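About Zivico Baseball

Zivico Baseball is a youth and amateur baseball school. We teach hitting, pitching and fielding to players ages eight and up. Arif Nugroho started the school with 14 players and one rented batting cage. Today we have 400 players enrolled, and our indoor season opens in January.

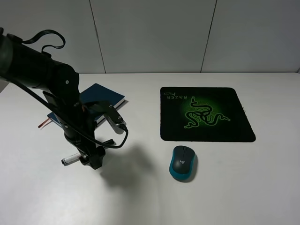
Negussie, on our parent survey, wrote that the coaches talk to the kids the same way after a strikeout as after a double, and asked for more catching clinics. We added two.

Sessions run 90 minutes. Most of that time goes to drills in small groups – live at-bats come at the end.
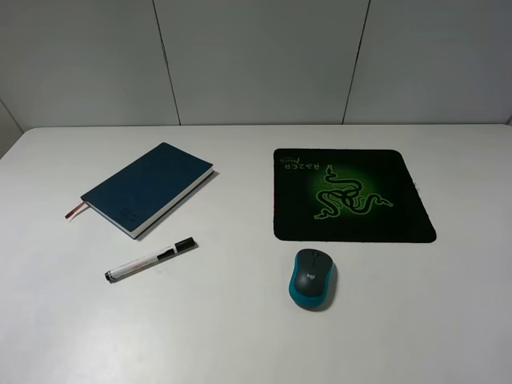 Where We Play

Our home is the Solta Fieldhouse, with four cages and a full turf infield. From spring on, older teams play at Viltden Park, which seats 500. Tryouts for travel teams are held there on a Friday evening.

Players bring their own glove and cleats. Bats and helmets can be borrowed at the front desk.

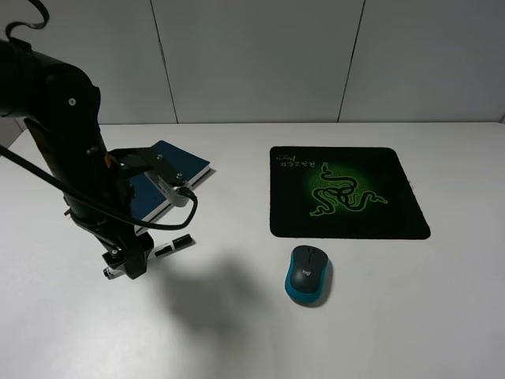 Zivico Baseball – indoor and outdoor programs

To ask about a spot, call the desk or stop in before practice.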